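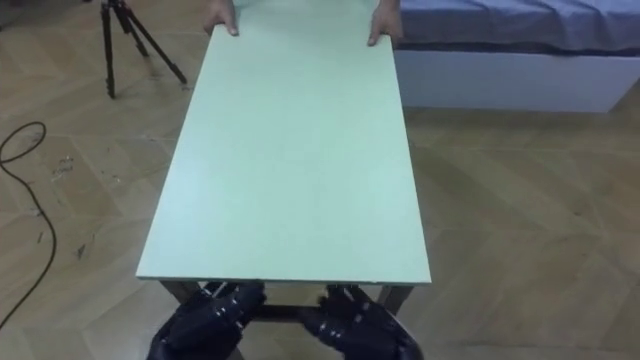
Hands at the far end of the tabletop.

Grants Desk Tickets Knowledge base Status Log in

Support > Hosska Fund portal > Applications > Closed

Subject: Final reports rejected as "over award limit"

Reported by Skivgate office, Wednesday, 09:40. Grantees on the small grants round cannot submit their final report. The form returns "over award limit" even when the spending matches the award letter. Affects 17 grantees. The large grants round is fine.

10:15 – Reproduced with a test charity. Award of 300 pounds, spending entered as 300, rejected. Spending entered as 125, accepted. Browser makes no difference.

11:05 – The limit is read from the Quintero ledger export. In that file the award column holds the first instalment only.

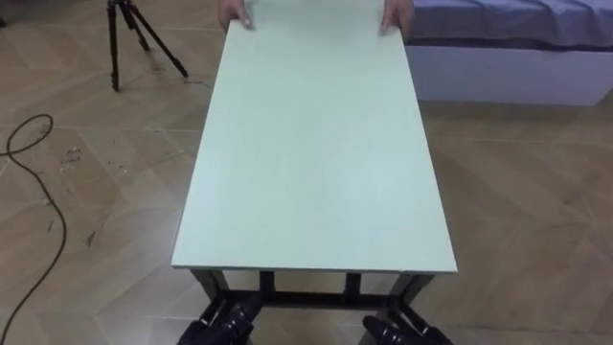 11:50 – Checked the export template. It was changed in April, when the Prurkon trust asked for instalments to be listed separately. The large grants round still uses the old template.

13:20 – Pointed the small grants round at the "total award" column and re-ran the import. 105 records updated, no errors. Test charity now submits at the full amount.

14:10 – Drafts saved before the fix keep the old limit until reopened. Skivgate to email the grantees affected – wording attached to the ticket.

Status: resolved. Template change logged separately.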